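Water-writing cloth: gray patches that stay after drying, and where to keep the brushes
Crafts & Paper > Calligraphy
Tags: water cloth, brush care, storage

Sum-yee Huang
I practice on a reusable water-writing cloth, the kind with the red rice-character grid. Since August it has kept gray and black marks overnight. I write with tap water only, but two of the brushes were used with bottled ink before. Is the coating worn out, or is this ink? Can it be washed? The brush rack stands on the far edge of the cloth all the time, if that matters.
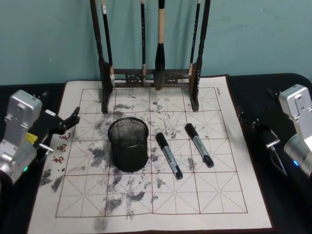 Ink residue in the brushes is the first thing to rule out. Clean water darkens the coating only while it is damp, and the mark fades as it dries. Carbon ink stays. On your cloth the specks run past the grid into the left margin, and a worn coating would not explain marks out there, where you presumably don't write. Rinse each brush in a white bowl until the water stays clear for 2 changes. To clean the cloth, lay it flat and blot with a damp sponge. Don't machine wash it, don't iron it, and don't use bleach – the coating lifts. Old carbon marks will lighten but won't come out completely.
Ka-ming Kong

Agree with Ka-ming Kong on the ink. On storage: keep the rack off the cloth. Water that drips from a hung brush carries whatever is still in the hair, and it lands in the same spot every time. Set a tray or a folded towel under the rack. Hang the brushes tip down by the loop, with clear space between the hair and the crossbar. A tip that rests against wood dries bent. Thick brushes hold water longest, so squeeze those out first and give them an end hook. I allow 22 hours before putting a cap on anything.
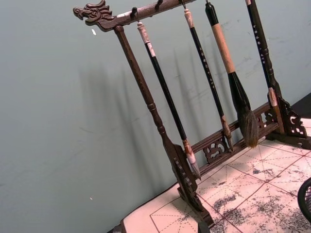 Dragon-head rack with hooks along the beam; the bushy brush is the thickest of those hanging.

Erlinda Bautista

just buy a new one. mine is a Wolitz, had it 2 years, goes gray too and I don't care, you can still read the strokes
Pao-chu Sin

Sum-yee Huang
Rinsed all of them on Thursday. Both of the old ink brushes were still giving off gray. I'll keep them for ink from now on and move the rack to a tray.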